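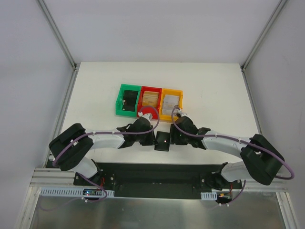
Ticket 193 – Brendent fingers vs. Drikance fingers, card pickup
Site: Astudville bench
Opened: 01/01/2025 (yes, the holiday)
Status: open, again

Problem
Right gripper drops thin cards with the Drikance fingers on. Left arm behaves. Same controller settings on both, or so the controller claims.

Tried so far
1. Swapped fingers left to right. The fault stayed on the right, so I owe the fingers an apology.
2. Re-zeroed the right gripper in Nouri. It reported success, as it does for everything.
3. Cut closing force from 135 to 30. Cards no longer bend. They fall out very politely.
4. Checked the wrist camera on the card holder. Chip and lettering readable, glare down the middle of the card.

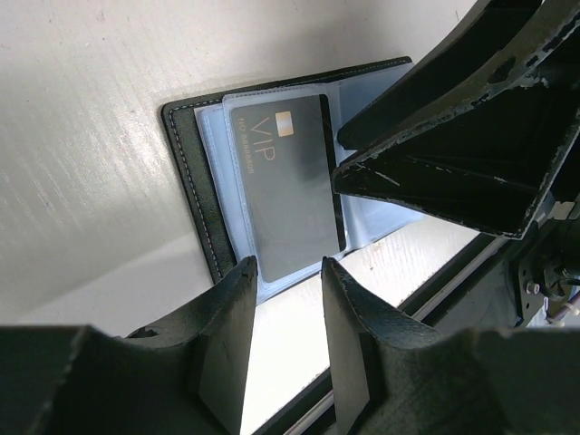 Wrist view, card holder open, fingers just short of the bottom edge.

Glare may be throwing off the edge finder. Turned exposure down 2 steps and went back to single cards in front of the bins. 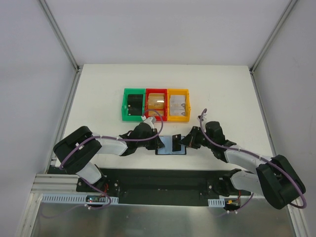

Black card in the right gripper, over the blue one.

Next
Run the Brendent fingers at the same force before anyone orders more of either. Cable loops stay as they are – I am changing one thing at a time, for once. Please leave this open until April.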